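Jalum releases Petchrat 2, a Bluetooth game controller for phones and tablets

Plillstead, July. Jalum has started shipping Petchrat 2, the second version of its wireless controller for mobile games. It pairs with Android phones and tablets without any change to the phone's software, and also works with most headsets that take a phone.
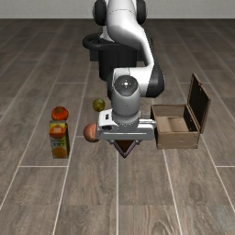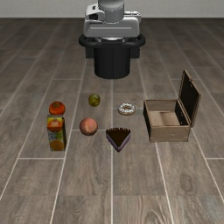

Computer-rendered robot scenes with a wood-look floor.

The main change from the first Petchrat is in the analogue sticks. Owners told us that some games read the left stick wrongly or ignored it, and that the triggers were often seen as plain buttons. Petchrat 2 has a switch on the back with two settings, one for newer games and one for older titles that expect a simpler pad. The setting is kept when the controller is turned off.

Jalum tested the controller with 298 games before release. Of these, 114 needed their own button layout, and those layouts are included in the free Terkex app. Players can change any layout and save it under a new name. Terkex is not needed for games that already support a controller.

"We had a lot of messages from people who had bought a headset and then found their old pad only half worked with it," said Ulla Laaksonen, head of product at Jalum. "Most of the work went into the sticks and the pairing. The shape is nearly the same as before."

A full charge takes 90 minutes over USB-C. The cable is in the box. A phone clip is sold separately, and clips made for the first Petchrat still fit.

Petchrat 2 is on sale now from the Jalum online shop and from the company's counter in Plillstead. Owners of the first model can download the new layouts through Terkex, but the two-way switch is only on the new controller.

Review units are available on request from the Jalum press desk.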